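I finally got around to changing the fuel filter on my old hatchback last month, in the garage, with hand tools and a lot of muttering. Took me most of an afternoon. The second one (my sister's car, same model, lucky me) took 27 minutes, so I figured I'd write down what I do differently now.

First, let the pressure off. Pull the fuel pump relay or fuse, start the engine and let it run till it dies. Crank it once more for good measure. Then disconnect the negative battery cable and crack the gas cap open. I skipped the gas cap the first time and got a sleeve full of fuel.

Garage door up, water heater pilot off, extinguisher where you can reach it. No trouble light with an old hot bulb either! I use a little LED headlamp and it's so much better anyway.

Now the quick-connect fittings. Mine are plastic, and after all these years they're full of road grit. Blow them out or brush them with an old toothbrush before you touch the tabs. Push the line TOWARD the filter first, squeeze, then pull. If you just yank, the tabs dig in harder and you'll snap one, and then you're at the dealer counter buying a whole line. I got a set of plastic disconnect tools made by Plometti and they've been fine. The metal scissor kind works too, but there's no room for it above the rear axle on mine.

Take note of the flow arrow before the old filter comes off. Mine points to the engine. Write it on masking tape and stick it to the floor pan.

Small parts are my downfall. Clips, the bracket bolt, those two tiny O-rings. Anything shallow with a raised edge will do for keeping them together, just keep fuel-soaked stuff out of anything you'd ever bring back in the kitchen.
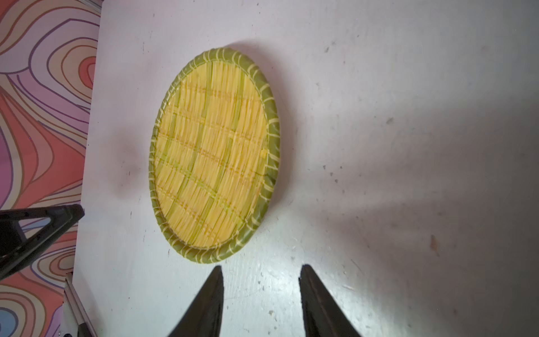 A reader going by Vasilakis wrote in to say I should be tougher about the O-rings: never put the old ones back, even if they look perfect, and wipe a drop of clean motor oil on the new ones so they don't roll when the line goes on. Fair enough, I've been doing it that way since and the lines click on a whole lot easier.

When it's all back together, tug each line. Hard. Then hook the battery up, put the relay back in and turn the key to ON without starting, wait a couple seconds, off, and do that 6 times or so. Get under there and look with a flashlight before you start it. I check again after a drive around the block.

The old filter still has gas in it, so drain it into a proper can. Lornwood takes them at the transfer station, mornings only.

Oh, and write the mileage down! I put a paint pen mark right on the new filter (mine's a Kultik, it came with both clips in the bag). The last owner left no records at all and I was just guessing.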